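20 Oct 2019

I went to the town council meeting again last evening, my second since June. I am still learning how this city makes its decisions, and I want to write it down while I remember.

The main matter was the bus line to Vaher. The council must decide if it continues after the winter or if the money goes to repair Jakberg Street. I take this bus to work, so I cannot say I am neutral. The session began late and the first part was only approval of old minutes. I did not know that people vote also for the minutes.
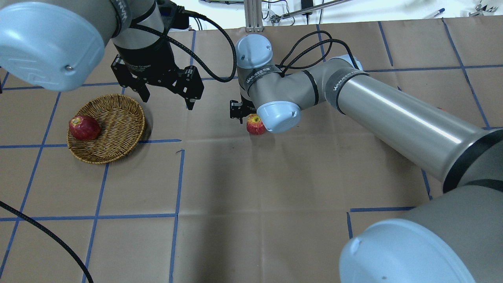

Each resident may speak for up to 4 minutes. I had prepared a paper with 39 lines, and I practiced it in the kitchen, but when my name was called I read too fast and finished long before the bell. My neighbor Habibur Siddiqui spoke after me, much better. He did not read. He told them that the women from the Cistora laundry finish their shift at night and the last bus is the only one they have. One council member wrote something down when he said this. With me they only looked.

The mayor thanked us and said the staff needs more time to compare the costs. So they moved the vote to the next meeting. Habibur says this is a good sign. I think it is only a delay, but he has lived here longer than I have.

Anum Bakery had sent rolls for the break and I took two, one for my pocket. The coffee was weak. In the corridor a man asked me if I am "with the street people or with the bus people." I said bus. He said street, and then we talked for a while about his knee.

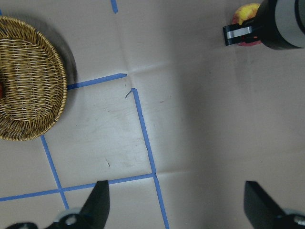
A woven basket, with a bit of red at the side.

Three things to do before the next meeting: ask for the cost report at the clerk's window, find out how many riders the last bus has, and make my speech shorter. Habibur will lend me his copy of the city budget. It is very thick and I will need the dictionary.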